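Chore machines still stuck on the laundry pile

Takora opened its workroom for an hour in November, and the question was the same one everybody asks. Can a machine do the chores yet? Short answer — no, not the fiddly ones. Gloves are this month's problem. Soft, lumpy, five fingers each, never the same shape twice. Hands still do the work, through black grippers, and the software is supposed to learn from that.

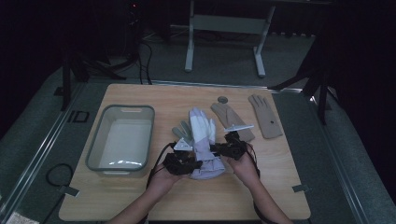 Frøydis Lunde would rather see it tried in a real mudroom, with kids yelling and one glove always missing. Fair point. Takora says home trials come later, no date given.

The numbers so far: 240 practice rounds logged, target for a first unassisted run is 100 in a row with no more than 3 drops. Not there. Rival Brama is after the same job for store shelves, where returned gloves have to be paired and stacked before they go back out. Padded ski pairs are the ones both outfits complain about — they spring back open, and the cuffs bunch.

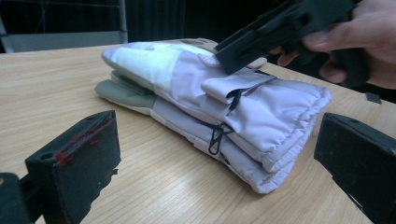 One reader wrote in to say her shop would take a slow machine tomorow, so long as it didn't need someone standing over it. Takora wont talk price. Next open hour is planned for spring, towels maybe.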